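Subject: Re: [cell-planning] Second disassembly cell, what to put in the May request

On Friday at 9:40 Gareth Mellor wrote:
> Houshang, I need one list from Hurnau before the budget closes.
> Please tell me what you must have and what can wait. Last year
> Senness got a full cell and then had no money left for fingers
> and fixtures. I would not like to repeat this.

Dear Gareth, dear all,

Thank you for the reminder. I put my answer to the list, so that the people in Senness can correct me.

The arms are the easy part of the request. For desktop towers we need two of them at one table, as we have now, and I ask for the same again. What we forgot last time is everything between the arm and the computer. The pictures are from our present table. 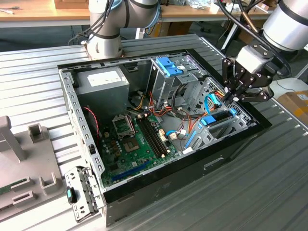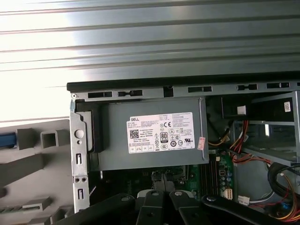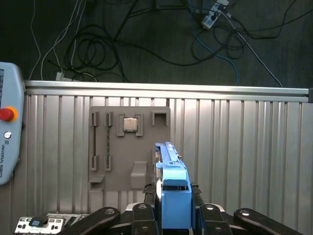
My list for the must-have part:

- two arms with grippers
- ribbed aluminum table, same as the present one
- wrist cameras, plus one fixed camera
- 3 sets of printed fingertips
- holders for memory and processors, printed in house
- 30 used towers for practice

For the towers, the dealer offers us 25 now and the rest later. This is fine for me, but please write the full number in the request. I would prefer one model only, as each new case means new work on the fixtures.

What can wait: the second workbench and the better lighting. Also the cable channels can wait, but not for very long.

One question to Senness: do you print the fingertips yourselves, or do you buy them? I have only one quotation and it seems high to me.

Best regards,
Houshang Bahrami
Hurnau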